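机械臂拆台式机，我自己守的几条规矩

2023年10月19日更新

先说一下这篇写给谁：你手里已经有一台能动的协作臂，夹爪也装好了，现在想让它伸进台式机箱里干活，比如拔内存、取显卡、拆硬盘。怎么写程序我就不讲了，网上多的是。我想讲的是动手之前和动手当中该守的规矩，大部分是我在Stirkitz那个拆解项目里一条一条攒下来的，有几条是赔了主板才攒下来的（心疼！）。

标准文件还是要看的，ISO 10218和ISO/TS 15066至少翻一遍，协作场景的风险评估照着做，别拿我这篇去顶替。我写的都是标准管不到那么细的地方。

第一步：断电，然后再断一次

机箱上台之前，电源线拔掉，按住开机键几秒，把残余的电放一放。显示器线、网线、键盘线全部拔干净，一根都不留。我以前偷懒留过一根网线，觉得反正不带电嘛，结果臂一转把线带起来，整个机箱跟着挪了位，前面标定的坐标全白做。

电源盒子永远不拆开。里面的电容什么脾气谁也说不准，整只取下来可以，撬外壳不行，不管是人手还是夹爪。这一条我写在了程序的注释最上面，谁接手都得先看见。

第二步：固定机箱

侧躺，开口朝上，这个大家都会。容易忘的是固定。金属台面滑得很，夹爪往下压的时候看着没事，往上拔的时候机箱会跟着走，内存条尤其明显，卡扣没松开的话能把整块板子提起来一点点。我现在至少两个方向加挡块，固定完用手推一推，推得动就重来。

金属台面还要单独说一句接地。台子接地，机箱金属壳也接到同一个地上，人戴腕带。夹爪指尖如果是塑料或者橡胶的，去查一下材料是不是防静电的，查不到就当它不是，换。

第三步：先量最高的东西

很多人量的是机箱边沿的高度，然后加一点余量当安全高度。这样不够！要量的是整个工作区里最高的那个东西，包括连在机箱上的塑料件、立起来的支架、卡扣、弯起来的线束。我的做法是找出最高点，在它上面再加14厘米，所有横向移动只准在这个高度上走，到了目标正上方才许往下。慢是慢一点，可是我再也没撞过东西。

还有一点，臂的前端可不止夹爪。侧面挂的模块、腕部的外壳、后面那节大臂，都要算进碰撞模型里。我第一版模型只画了夹爪的两根手指，仿真里漂漂亮亮，上机第一下就蹭到机箱边了。

第四步：理线，两边都要理

机箱里的线：能拔的先拔，拔不了的用扎带往边上收，别让它横在夹爪要走的路上。SATA线特别爱弹回来，收完等一会儿再看一眼。

机械臂自己的线：从夹爪引出来的那根要留够弧度，又不能长到垂进机箱里。检查的办法很土，把腕关节手动转到程序里会用到的两个极限，看线会不会绷紧，会不会勾到硬盘架的边。冲压的金属件边口很利，线皮蹭几次就破了。

第五步：空跑

空跑就是夹爪不闭合，只走路径。我的顺序是这样：

1. 机箱先不放，台面清空，走一遍完整路径。
2. 放一只废机箱，速度调到11%，手放在急停上，再走一遍。
3. 换上要拆的那台，同样的速度，每个下降点前暂停，人看过再继续。
4. 前面都没问题，才打开夹爪动作。

暂停我设的是大约2000毫秒，太短了眼睛跟不上，太长了人会走神去看手机（说的就是我）。碰到CPU插座这一类的地方，我干脆改成手动确认，不按键它就停在上面不动。

Bereket Lemma看过我的流程，觉得第3条每台都做太啰嗦，同型号的机器做一台就够。我试过他的办法，后来还是改了回来。同型号的二手机，里面被人加过什么、线怎么走的，台台不一样。你要是拆的全是没动过的新机，那听他的也行。

第六步：力要限住

夹持力从小往大加，别反过来。显卡和内存这种插在槽里的东西，先松卡扣，再沿着槽的方向直着往上走，拔的过程里力一超限就停，停了就停在原地，千万别设成自动重试。自动重试我吃过大亏：卡扣没开，它很认真地拔了好几次，把槽拔裂了。

CPU插座上方我单独划了一块区域，这块区域里下降速度再减半，横向移动禁止。针脚式的插座，哪怕指尖轻轻扫一下都可能报废，而且当时看不出来，装回去点不亮才知道。

第七步：人站哪儿

臂在动的时候，手不进机箱。听着像废话吧？可是真到了看见一颗螺丝要滚下去的时候，谁都会下意识伸手。所以我在台子前面贴了一道胶带，臂没停稳手不过线，螺丝掉了就掉了，停下来再捡。急停要放在不用弯腰、不用转身就能拍到的地方，左撇子的同事来操作就换到左边。

旁边的桌子也要收拾一下，散的纸和垂下来的线离臂的活动范围远一点。

第八步：记下来

每拆一台写几行：型号、哪一步停过、为什么停、改了什么参数。我用的就是个普通表格，Enley那边有同事用专门的软件，看着比我的整齐多了，不过内容差不多。今年5月我回头翻了一遍自己的记录，停机原因里排第一的居然是线没理好，夹爪的问题还排在后面。所以第四步我才写得那么长。

要是你准备打印出来贴墙上，贴第五步那四条就行，别的读过心里有数即可。下面放一张台上干活时的样子，指尖悬在CPU插座那一带上方，我前面说要停下来看一眼，看的就是这种位置。顺便可以看看夹爪引出来的那根黑线是怎么绕的。

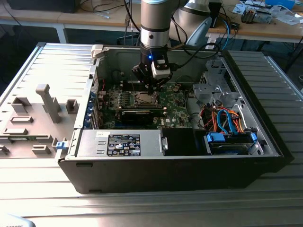 相关文章

协作臂急停按钮的接线与每日检查
Skekier夹爪指尖更换笔记
金属台面怎么接地：从腕带讲到挡块
Thampi视觉标定：机箱反光怎么办
废旧台式机拆解顺序，先硬盘还是先显卡
碰撞模型别只画手指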